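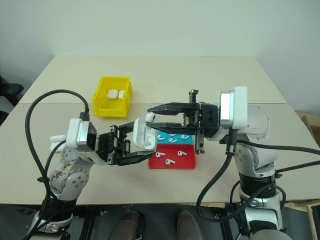

Speaker notes: Small parts, shallow trays
Talk for the returns and refurbishing session, afternoon slot. 15 minutes plus questions.

Slide 1. Title

Wait for the doors to close. Say good afternoon, say the name of the talk, say I work on the returns bench at Hidel. Skip the company history. There is a booth for that.

Ask for hands: who handles wireless earbuds at their site? Who has ever shipped a case with two lefts in it? Leave a pause. Most of the hands that went up the first time should go up again.

Slide 2. What the talk covers

One job: getting loose earbuds back into charging cases, in the right pairs, the right way around. I am leaving out cleaning and battery testing. Cabrera covers cleaning in the next session and they know more than I do.

What I want people to take home is a table layout. It costs very little and you can set it up before lunch.

Slide 3. Where the earbuds come from

Three sources for us. Customer returns, which arrive in the case most of the time. Shop display units, which arrive in every condition. And the Umen lots, which come as buds in one bag and cases in another.

The Umen lots are why we changed the table. Last December we took in 3563 loose buds from them in one delivery. We had been working out of the bags, one bag at each elbow, and we could not keep up.

Say the number slowly. Don't make a joke out of it.

Slide 4. Why earbuds are awkward

Stem-style buds are the ones I mean. White on white on white: white bud, white case, and in our old room a white bench. You lose them in plain sight.

They don't lie flat in any useful way. Tip a handful onto a surface and the stems point wherever they like. Every bud has to be turned before it goes in, and the turning takes longer than the putting in.

The left and right look the same from most angles. The letter on the stem is small and gray, and on some models it is inside the curve where your thumb goes.

They roll. A bud that goes off the edge of a bench bounces, and it never bounces toward you.

(If people are nodding, move on. They know all this.)

Slide 5. The table

Plain top, light color, wall behind it, nothing stored on it. We tried a gray mat and took it away again after a week. Crumbs of foam got under it and the trays would not sit level.

If your table is made of two panels, look at the seam. Run a bud across it. If the stem catches, keep all loose work to one side of the line. Ours catches in one place and we put tape over it.

Lamp from the left or from the back. A lamp straight overhead puts a shine on the case lid and you can't see into the wells.

Slide 6. Trays

Shallow, rectangular, strong color. Red and blue are both good. Anything where a white bud shows up from standing height. Do not buy white trays because they match the bench. We did.

Shallow matters more than large. You want to come in from the side with your fingers and pick the bud up by the stem. A deep tray makes you come in from above, and then you pinch the tip, and silicone tips pull off.

Spread the buds out. If they are touching each other there are too many in the tray. We work with no more than 6 in a tray at a time and top up from the bag when it gets low. I know that sounds slow. I'll come to the timing.

Two trays, so lefts and rights can be kept apart. Sort first, then load. New people always want to do both at once. Let them try it for ten minutes and then show them the other way.

Slide 7. The bin for cases

Cases go in a bin at the back of the table, left side, out of reach of your sleeve. Plastic storage bin, open at the front so you can take a case out without lifting your arm over a wall. Any color except white.

Keep the bin nearly empty. A couple of cases is plenty. When cases are piled on top of each other the lids get scratched, and a scratched lid drops the unit a grade. At Hokel they line the bin with felt. We have not found it necessary with so few cases in there, but it does no harm.

Question that always comes up: can finished cases go back in the same bin? No. Finished cases go off the table, in a separate box on the cart. If full and empty cases share a bin you end up opening every lid to check.

Slide 8. Loading a case

Go through this one at normal talking speed. There is a case in my left jacket pocket. Take it out now, with two buds.

Open the lid and hold the case upright in one hand, off the table. People want to set it down and load it like an egg carton. It tips, the lid swings shut, and you need the first hand anyway.

Bring the case to the middle, over the trays. If you drop the bud it lands in a tray.

Pick up the bud by the stem with the other hand. Turn it in the air until the stem points down. Hold it just above the well and look before you let go. The flat side of the bud goes the way the well is shaped. If it does not match, you have the wrong side or the wrong model.

Lower it. The magnet takes it the last little bit. If you have to push, stop and take it out.

Second bud the same. Close the lid, shake it once next to your ear. A seated bud is quiet.

(Do it. Let the front row hear it. If the microphone is a clip-on, hold the case up to it.)

Slide 9. Timing

Before the change, working from bags, one person did 4 cases in the time it took the kettle in the break room to boil. That is a real measurement, we had a kettle and no stopwatch. It's a big kettle.

After the change the same person did a little better than that on speed. The larger difference was in what came back. Wrong pairs used to be a regular line on the weekly sheet. Some weeks now the line is blank.

I don't have a clean figure for the wrong pairs, and if someone asks, say so. The old sheets counted them together with missing tips.

Slide 10. Odd ones

You will always end up with single buds. Keep them in a small lidded tub off the table, marked with the model and the side. Check the tub before you open a new lot.

Don't match by color alone. There are at least two whites in the same product line, one slightly warmer than the other, and under a warm lamp they look identical. Carry the pair to the window.

Same for cases. Two cases can be the same size and the same shape and hold different buds. Try one bud before you load ten.

Slide 11. Things we stopped doing

Tweezers. They mark the stems.

Muffin tins, one bud per cup. Fine for sorting, very bad for picking up. Someone will mention muffin tins in the questions.

Music with a strong beat. People load in time with it and get sloppy. I won't argue this one, it is only what we noticed.

Working two people to one table, facing each other. One person's right tray is the other person's left.

Slide 12. Setup list

Leave this one on the screen during questions. Read it out once.

Clear the table.
Bin at the back left, a few empty cases in it.
Two colored trays toward the front, in easy reach of both hands.
Buds spread out, not touching.
Lamp from the side.
Box for finished cases on the cart.
Tub for odd ones on the shelf.

Questions

Likely ones and short answers.

Does it work for buds without stems? The trays do. The picking up doesn't, you have nothing to hold. Roll the bud against the tray wall and take it from there.

Gloves? Thin ones, close fitting. Loose fingertips catch in the hinge of the case.

What about static? We have had no trouble that we could trace to it. Ask Cabrera.

Where did you get the trays? Kitchen supply shop. They were sold for serving snacks.

How long does it take to train someone? One morning for the loading. Telling left from right without reading the letter takes longer, and a few people never get it. Let them read the letter.

If there are no questions, offer to show the loading again at the side table and hand out the setup list. Printed copies are in the folder under the lectern. Take the spare case back before leaving, it belongs to a finished unit.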